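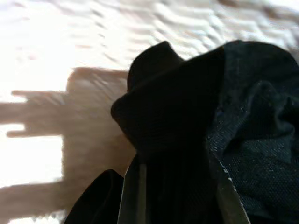
Household Textiles Collection: Gallery

The Isareo project gathers examples of everyday laundry work for use in training a learning system. The collection is prepared at the Bavham site under the direction of Osaze Chukwu, and the present release contains 1365 recorded episodes. Each episode covers a single task carried out by a two-armed robot under the guidance of an operator, together with the joint positions and the state of both grippers.

Dark clothing was given particular attention in this release. Folds in black fabric are difficult to separate in wrist views, and the previous release held too few cases for reliable training. Of the episodes now available, 950 involve at least one dark garment. Unsuccessful grasps have been kept and are marked as such in the index.

Loading tasks are recorded from the head and from the wrists at the same time. Operators complete a session of 29 episodes before the garments are changed, and no operator records more than seven sessions in a week.
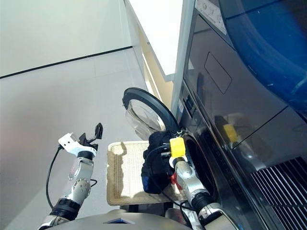
Loading task, head view. The right gripper presses dark navy clothing into the drum while the left remains open.

Episodes are reviewed at Cerkby before they are added to the index. Requests for access should be made in writing to the Isareo office and should state the intended use. Requests received by noon on Monday are considered in the same week.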